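Home Opinion House & Home Letters Archive Subscribe

Busy Walls Belong in Small Rooms

By Naomi Rweyemamu
April 6, 2024

When I bought my house, the utility room was painted the color of oatmeal, and everyone who came through told me to keep it that way. The room is small and has one narrow window. Pale walls make a small room look bigger, they said. I kept the oatmeal for four years. The room never looked bigger. It looked like a small room that needed washing.

In March I papered three walls of it in a bright blue with large flowers. I think more people should do the same, and I think the usual advice on this subject is wrong.

The usual advice says that pattern goes in large rooms, one wall at a time, and that small rooms should be plain. Take the one-wall part first. A single papered wall always looks to me like the money ran out. The eye goes to it, then goes to the corner where it stops, and stays there. If a pattern is worth hanging, it should go around the corner and keep going.

Then there is the matter of size. People who do agree to paper a small room tend to pick a small print, a sprig or a dot. From the doorway a small print turns to gray. A flower as big as a dinner plate still looks like a flower. You will see only a few of them whole between the shelves and the door, and that is enough.
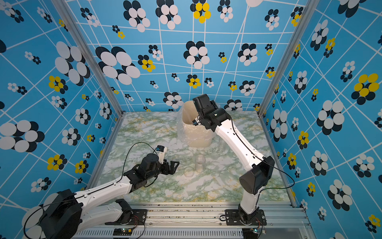
Does a strong pattern make a small room feel crowded?

Clutter makes a small room feel crowded. A pattern stays flat on the wall and takes up no space, and a room with few things in it can carry a very loud one.

My neighbor Sointu Kokkonen disagrees with me about this, and she hung paper for a living for 14 years, so I listen to her. Her view is that people tire of a big pattern in a room where they sit for hours. I can accept that for a living room. Few people sit in a utility room. They go in, sort the wash, fill a cup at the sink and leave. A room you use in short visits can be as loud as you like.

She is also right about color. Blue and white alone can feel cold in a room that gets no sun. A little yellow fixes that, and it should be a little. If every flower has yellow in it, the yellow stops doing any work.

Cost is the better argument against me. I spent just over $400 on paper, paste and a decent brush. Paint would have been $100. The paper came from Mesetti, and I had to order one more roll than I needed because a large repeat wastes a good deal at every seam. Anyone pricing the job should ask for the length of the repeat before asking for the price of the roll.

I would save on the floor. Marble-look sheet flooring gets sneered at, and I don't see why. A white one with some green and ochre in the veining hides dust and crumbs better than any solid color, and it mops clean. The one real drawback is that clear things vanish on it. I have lost the lid of a plastic tub on mine and found it with my foot. I keep a plain tan bin in there for odds and ends, and plain is the right choice for anything that stands in front of a wall like that.

I still have half a can of the oatmeal paint in the garage. Sointu has asked for it for her hallway, and she can have it.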